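Switching to a Weekly Bake

28 November 2018

I have been baking our bread at home since September, and I said I would write down how it went once I had settled into a routine. I think I have one now.

The short version is that I bake on Sunday afternoon, two loaves at a time, and that covers the week for the two of us. I tried baking every other day at first. It made better bread but I got tired of it. There was always dough in the fridge that needed something done to it, and I would be up at eleven at night shaping a loaf I had forgotten.

The recipe is 1000 grams of flour for the pair. I use 900 grams of white bread flour and make up the rest with rye. I have gone higher on the rye and we both liked the taste, but the loaf was heavy and didn't toast well. The flour comes from Lauritsen, the mill shop out past Flekwood. I used to buy supermarket flour and I would go back to it if the shop closed. The difference is there but it is smaller than I expected. What I like is that they sell it in big paper sacks and I only have to drive out there now and then.

I don't use a sourdough starter. I had one for most of last winter and let it die twice. Now I mix a small amount of yeast with some of the flour and water on Saturday night, cover the bowl, and leave it on the counter. By Sunday lunch it is full of bubbles and smells slightly sour. That is enough sourness for us.

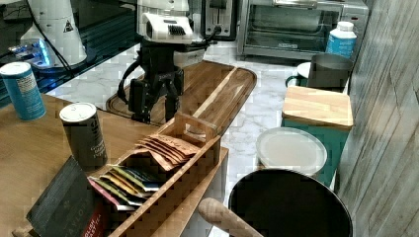 Kneading was the part I had wrong for years. My old neighbor Gunārs Kuusk grew up with rye bread and has strong opinions on all of it, and he told me I was adding flour every time the dough stuck to my hands. He was right. I stopped adding flour and started wetting my hands instead, and I let the dough sit for half an hour before working it. After that it needs very little. I fold it over itself a few times, wait, and do that again through the afternoon while I get on with other things.

The oven took longer to sort out. Ours runs cool at the back, so the loaves came out dark on one side. I turn them halfway through now. I bake in two old cast iron pots with the lids on for the first part, then take the lids off to let the crust color. If you have only one pot you can keep the second loaf in the fridge while the first one bakes. I did that for a while and it worked fine, it just made for a long evening.

Keeping the bread is the real question if you only bake once a week. We leave the first loaf out, cut side down, with a cloth over it. It is good through Tuesday and fine for toast on Wednesday, so tonight is toast with soup. The second loaf gets sliced when it is completely cool and goes in the freezer. I used to freeze it whole, which was a mistake -- you have to thaw the whole thing, and then you are back to a loaf going stale.

Slicing warm bread is the other mistake, and I still make it. The middle goes gummy and the slices tear.

I haven't worked out properly what it costs. Flour is cheap and the oven isn't, and I suspect it comes out close to what we paid at the bakery in Lostow. I didn't start doing it to save money.

Walid Zoubi wrote after my last post to ask about adding seeds. I have tried sunflower and flax. Soak them overnight first, drain them well, and put them in at the second fold. Dry seeds pull water out of the dough and you end up with a tight, crumbly loaf. Start with a small handful per loaf and see how you like it.

I want to try a plain sandwich loaf in a tin next, mostly for lunches. I have the tin already. I'll post the recipe if it comes out well enough to make twice.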